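3.2 Surface conditions and the placement of cloths

Tables in the shared kitchens at Drelside were classified by shape and by finish. Round tables present a particular difficulty for the study of wiping habits, as they offer no corner from which a person might begin and no edge along which a cloth can be squared. Cao and Mạc (Section 2) treated the rectangular table as the default case, and their coding scheme assigns every resting object to a quadrant. We kept the quadrants for comparability but added a radial measure — the distance from the object to the nearest point on the rim — which proved easier to apply consistently.

Cloths were coded in one of 3 states: folded, spread, or bunched. A cloth was coded as bunched when no straight edge longer than a hand's width could be traced. Mugs were coded separately for position, handle direction, and whether they stood upright. Contents were recorded only when the interior could be seen.

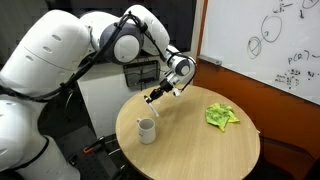
Figure 4. Round wooden table with an upright white mug and a bunched yellow-green cloth on opposite sides.

The separation between cloth and drinkware matters for the analysis in Section 4. When the two lie on opposite sides of a table, the coder cannot infer from position alone which part of the surface the cloth was last used on, and such cases were entered as indeterminate. Two coders, Bạch and Lò, worked independently; disagreements went to Ruiz-Ortega, whose decision was final. Most disagreements concerned patterned cloths, where printed lines were mistaken for folds. The definition of a straight edge was therefore revised in November to exclude any line formed by the print.

Objects stored off the table, including those in wall baskets and trays, were not coded. This omission limits what can be said about where cloths are kept between uses — a question we return to in Section 6.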